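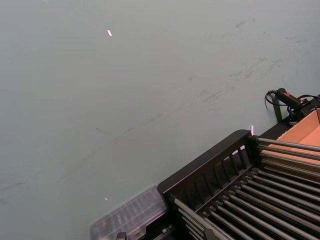
Sunita Srivastava: I had the older Idik mill for years and I gave it away, because it jumped on the table with every turn of the handle. Did they repair this problem, or do they only sell us a nicer color? I grind mostly chickpeas and wheat, for a small family.

Her comment came under my last post, and it is the question I had too when I ordered the new Idik hand mill. The short answer is that the jumping is much less, but it depends on how well you fix the clamp. Now the long answer.

I bought the mill with my own money, for 156 euros with the delivery. The seller was Illés, a small shop that also repairs old coffee grinders, and they packed it very well. In the box were the body, the handle, the hopper, two pairs of burrs (steel and stone), and a booklet where the English pages are shorter than the others. I read the German ones with a dictionary and found there that you must not wash the stone burrs. In English this sentence is missing.

The clamp is new. It has a wider foot and a rubber pad, and it opens enough for a thick kitchen counter. On my counter it sits quietly. On the thin table in the other room I had to tighten it again after each cup of grain, and with chickpeas it still moved. So, Sunita, if your table is thin, put a board between. 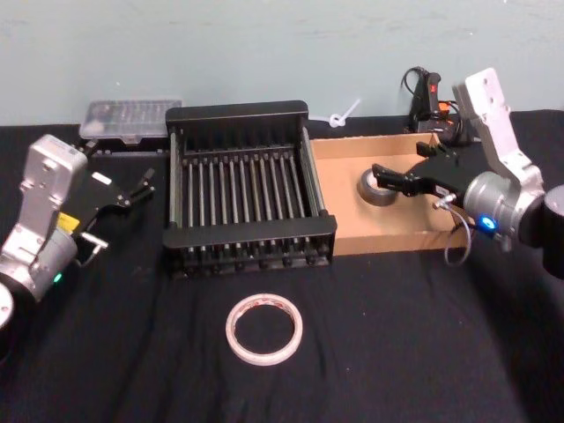
Clullden Home Milling Letter, Issue 2
4 Apr 2021

Wheat is what this mill likes best. With the steel burrs I get a coarse flour in one pass, good for porridge and for dark bread. For finer flour I pass it a second time through the stone burrs, and then it is fine enough for flat breads and pancakes. For a sponge cake I would still buy flour from the shop. Rye goes a little slower. Oats stick, and I have stopped trying.

Chickpeas are hard work. They are too big for the opening and they sit above the screw doing nothing while you turn. I break them first in a cloth with a rolling pin, and after this they go down normally. My arm was tired after almost 2,000 turns in the first weekend – I counted them on purpose, for this review – and most of these were for chickpeas.

The handle is long and the wooden grip turns freely, so the skin of the hand does not suffer. I am less happy with the adjusting ring. It has no numbers, only a line, and when I change from coarse to fine I can never find again the same position. I made my own marks with nail polish. The Grekness mill of my sister has clicks on this ring, and I miss them every time.

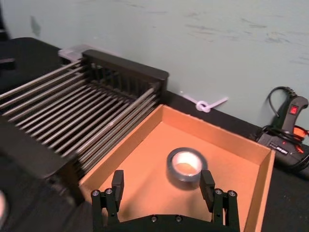 Cleaning takes me longer than I would like. The flour goes behind the burr plate and stays in the thread, and a dry brush does not reach everything. I use an old toothbrush and then a handful of rice, which I grind and throw away. If you leave old flour inside in warm weather, it will smell after some days.

The noise is acceptable. I can mill in the morning with the door closed and the children continue to sleep, something I could not say of the electric one I had before.

Would I buy it again? For wheat and rye, yes. For someone who grinds mostly chickpeas I would say to look for a mill with a bigger opening, even if it costs more. Illés told me by e-mail that Idik is preparing a wider screw as a spare part, but they did not know the price or the month. I will write again when I have it in my hands.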